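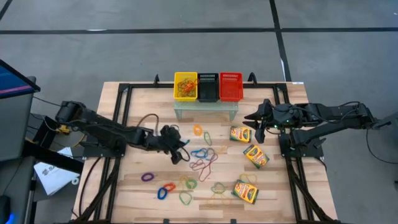
Minutes, Supplies and Sorting Working Group
Altau Community Craft Rooms
31 Oct 2023, back workroom

Present: L. Villalobos (chair), R.M., D.K., P.S., Joanne, Hui Min (minutes)
Apologies: T.B.

1. Minutes of the April meeting

Accepted with one correction. Item 5 said the group "agreed" to buy labelled bins. D.K. asked that this be changed to "discussed", as he did not agree and still doesn't. Corrected.

2. Matters arising

The label maker has not been found. P.S. believes it was lent to the pottery people. The pottery people believe it was returned. Left open.

The cupboard door on the hall side has been rehung and shuts, provided it is lifted first.

3. Rubber bands and crayons: the basket system

Leandro introduced the proposal carried over from April, that loose rubber bands be sorted by colour into baskets at the far side of the worktable, with the crayon boxes kept together in one spot. The baskets are the yellow, black and red ones, up on the clear riser.

R.M. asked what problem this solves. Leandro said that at present bands go out on the table in a heap, people pick through for the colour they want, and the remainder gets swept into whatever is nearest. R.M. said that in her view this describes people using rubber bands.

D.K. pointed out that three baskets will not cover the colours we own. The yellow basket has orange and red bands in it, which is two colours in a basket that is neither. If the baskets are meant to match their contents, then red bands belong in the red basket, orange has no home, and he would like to know what the black basket is for. Leandro said the basket colour was never meant to signify anything. Joanne said that a seven-year-old will assume it does, and so would she.

Discussion of whether to go warm colours, cool colours and "other". P.S. in favour. D.K. asked who decides about green. Some time was spent on green.

Hui Min suggested paper tags on the front of each basket. The walls are slotted, so a tag could be tied through without glue. R.M. said tags were tried on the button jars and came off in a fortnight. Hui Min said the button jar tags were taped, and badly. R.M. said she had taped them.

Moved (P.S.), seconded (Joanne): that the three baskets be trialled with tied tags reading WARM, COOL and OTHER until the next meeting. Carried, four for, one against (D.K.), one abstaining (R.M.). D.K. asked that his reason be recorded: he expects everything to end up in OTHER.

Action: Hui Min to make tags.

4. The riser

Joanne asked whether the clear riser is staying. It lifts the baskets only a little and she is unconvinced that it earns its place. Leandro said it keeps the baskets off the wood and makes them easier to see from a chair. Joanne said she had sat in a chair and seen them perfectly well without it.

P.S. likes the riser, on the grounds that bands which roll or get flicked to the back can be fished out from underneath. R.M. said this was an argument against it, as without the riser there would be no underneath.

No motion. Riser stays by default. Joanne to raise it again if she still feels strongly.

5. Crayons

The Crayola boxes are in reasonable order but tend to drift across the table during a session. Leandro would like them returned to a single stack on the right-hand side when not in use. General agreement that this is sensible and general doubt that it will happen.

D.K. asked if crayons need to be out at all when the activity is rubber bands. Leandro said children like to draw their pattern first. D.K. asked how many have done so. Leandro did not have that to hand. Joanne said her Thursday-type groups (she means the older ones) never draw first and the little ones draw and then forget about the bands, so in both cases one material is only in the way.

Hui Min noted that boxes left open get bands dropped in with the crayons. These then have to be picked out by whoever packs up, lately her.

Agreed: crayon boxes closed before bands go out. Stack on the right. No motion needed.

6. Purchasing

Two quotes received for bulk bands.

Ternix: bags of 1000, mixed colours, no choice of mix.
Zodov: bags of 4000, single colours, or a mixed bag of 3000.

R.M. questioned the whole item. By the last stocktake we had 638 blue bands alone, and she would like to see those used before any further blue comes into the building. P.S. said that blue is the colour that runs out. R.M. said it clearly is not. P.S. said it runs out from the table, as people can't find the rest. R.M. said that would be a storage matter and should go back under item 3. Leandro declined to reopen item 3.

D.K. is suspicious of mixed bags generally. The last one from Kocabaş was heavy on a brown that no child has ever chosen, and we still have it. He moved that no mixed bags be bought again. No seconder.

Joanne asked if anyone had stretched a Zodov band. Nobody had. She is not willing to order 4000 of something that may snap the first time it goes round a peg. Leandro to ask for a sample handful, and if they won't send one the group will take that as its answer.

Decision deferred. Buy nothing for now.

Action: Leandro to request samples from Zodov and Ternix.

7. Packing up

Leandro circulated a one-page procedure for clearing the worktable:

Crayons in boxes, boxes closed and stacked.
Bands off the table by hand, a colour group at a time, into the tagged baskets.
Check the seams between the planks for stragglers.
Snapped bands in the rubbish, not in OTHER.
Baskets back on the riser, yellow, black, red from the left.
Wipe down.

R.M. said the second step will take longer than the session. Leandro said he had tried it and found it quite restful. R.M. invited him to try it with parents waiting in the doorway.

P.S. suggested the children do the sorting as the last activity, and call it a game. Joanne has called things a game before and reports that they can tell. She is prepared to give it one go with the little ones.

D.K. asked why the order of the baskets matters if the colours signify nothing. Leandro said it didn't matter much. D.K. asked that it be struck from the sheet. Struck.

The seams were agreed to be a real nuisance. Hui Min uses the handle end of a paintbrush. This to be added to the sheet.

Action: Leandro to reissue the sheet with changes. Joanne to try sorting as a closing activity and report.

8. Other business

P.S. asked about a cover for the worktable, perhaps felt, so bands don't skid. R.M. said felt would hold every crayon crumb in the building. Not pursued.

Joanne asked that the good scissors stop being used on wire. No one present admitted to it.

D.K. asked if the group needs to meet this often. Leandro said it could be put on the next agenda.

9. Next meeting

Date to be set by email. Basket trial to be reviewed then, tags or no tags.

Actions carried forward
Hui Min: tags for baskets
Leandro: samples, revised sheet
Joanne: sorting activity, report back
P.S.: ask pottery about the label maker again, nicely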